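Griltular Forum > Student Teams > Build Logs
Topic: Board carry and tray sorting, our club project for August

serena_b
Hello all. I write for our student club, we are eleven people from two schools and our teacher is Marisa Galli. The project has two tasks. In the first, a robot and a person carry a wide board together. In the second, the robot picks small parts from a tray with compartments. We call the whole thing Cilavach.

The carry is the one which gives us trouble. The robot must keep the board at the angle the person chooses, and the person is free to change his mind. Our controller reads the wrist force and follows with a short delay. With the delay too small it shakes, with the delay too large the person feels he is pushing a cupboard.
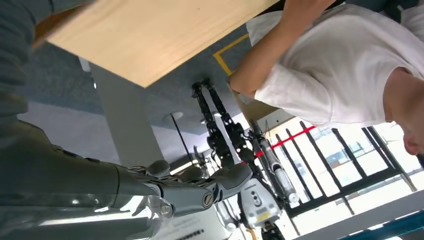 Re: Board carry and tray sorting
wian_pretorius
Nice project. What is your delay now? We did a similar carry with Purnico code last year and stopped at 800 ms, because under this value the arms began to fight the human. Also, I would not let a student hold the board with one hand over the rim. Two hands, always.

serena_b
We are at 812 ms, so nearly the same as you. About the hands I agree for walking. For holding in place we permit one hand, and Marisa has the stop button.

m_morelli
I disagree with Wian on the delay. The delay is a symptom. If you filter the wrist force properly you can go much lower and nothing fights. Serena, which filter do you use?

wian_pretorius
Mirko, you say this in every thread and I still did not see your log file.

m_morelli
It is in the Costa folder, line 2748 and after. Please read it before you answer.

Re: Board carry and tray sorting
serena_b
Please, no quarrel in my topic :) The filter is a simple moving average. I will try Mirko's version and report.

Now the tray, where I have a real question. The hand comes down to the right compartment, but the fingers close too early when the parts are small.

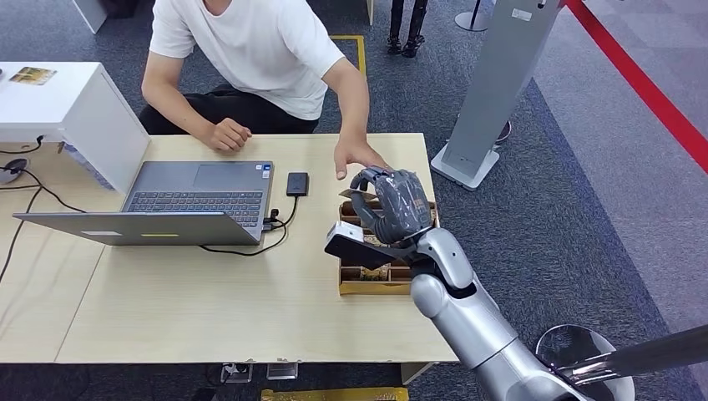

Our grasp program has 3 phases: approach, settle, close. The settle phase is the one I want to change. At present a student sits across the table and points with his fingers close to the robot's fingertips, and we correct the target by hand from the laptop. It is slow, and the result depends on who is pointing. The low dividers also make problems for us, as the fingers curve down and the program takes a divider for a part. Has someone solved this without a new sensor?

w_lozano
We had the same with the dividers. We wrote the divider positions in a file and told the program to ignore any contact closer than a finger width to them. Not elegant, but it worked for a full term. One more thing — does your hand wear a glove, or is this grey surface the hand itself? A glossy cover can slide on small parts.

serena_b
I must ask the student who prepared the hand, I don't want to tell you something wrong. The file with the positions is a good idea, I can write it tonight.

wian_pretorius
I read from line 2748. The filter is better than I expected, but your test was with a light board. With a heavy one I would still keep 800.

m_morelli
Then test it with a heavy one and post the log.

serena_b
First run with Mirko's filter: less shaking at the start, more at the stop. I will put both logs in the Costa folder after dinner.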